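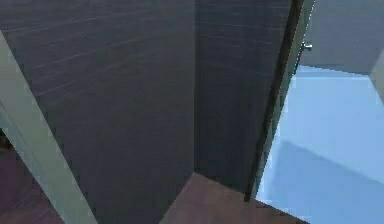 Why did my aunt Philomena walk out of the Lultura choir?

Because they gave her solo to Yayra Agyeman, and Yayra was flat. I was there, second row, chewing a mint (we all chewed mints), and I heard the note go sour before she'd even opened her mouth properly!

Auntie put down her folder and left. She walked all the way to the Hillo bus stop in her good shoes, and I ran after her with her purse.

"Ten years," she said. "Ten years I've held that high note for them."

Then she sang it, right there, loud enough that the bus driver opened his door and waited. We got on. He wouldn't take our fare, and she hummed all the way home to Addo.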